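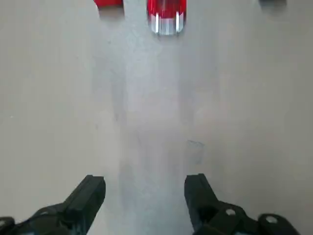
2016年11月1日

今天继续收拾台面。上周说好“用完归位”，这个制度执行到现在，主要成果是大家都学会了把东西往桌子远端推。红色小件尤其受欢迎，推过去就算归位了。

先记台面本身。棕色那张从四月用到现在，中间那块发暗的印子擦了2遍，酒精一遍，Rarance 清洁剂一遍，颜色没有任何商量的余地。瓶身上写着“温和去污”，温和这一点我可以作证。浅色划痕不管了，再磨下去只会多出一块更显眼的。

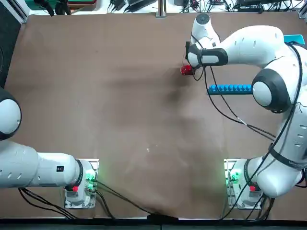 棕色台面，中间发暗处就是那块印子；红色小件离桌面还有一点距离。

红色小件的事：

- 登记表上一共26个，全部归在 Gorkero 那一栏，存放位置写的是“桌上”。填表的人很诚实，也很省事。
- 打算改放进带格的浅盒，一格一个，盒盖贴编号。盒子向 Fitzsimmons 订，报价398，含运费。贵，但比每次趴在地上找便宜。
- 标签纸还剩约3000张，够把这间屋子连同里面的人都贴一遍。先别再买了。

桌布的方案也讨论过，结论是不铺。上次铺的那块第二天就卷了边，东西放上去自己会找坡度。要是 Kurnorcombe 那边还想试，请用他们自己的桌子。

清台顺序暂定：先收红件，再擦台面，最后理线。今天我是反着来的，线理好了，一擦桌子又全乱，等于理了两次，乱了两次。

待办：
- 印子换小苏打糊试一次，先在桌角试
- 下单浅盒，确认格子深度，别又装不进去
- 登记表“位置”一栏不再接受“桌上”“旁边”“还是那儿”
- 桌子远端那几样，谁推的谁拿回来

擦布洗了，晾在水池边。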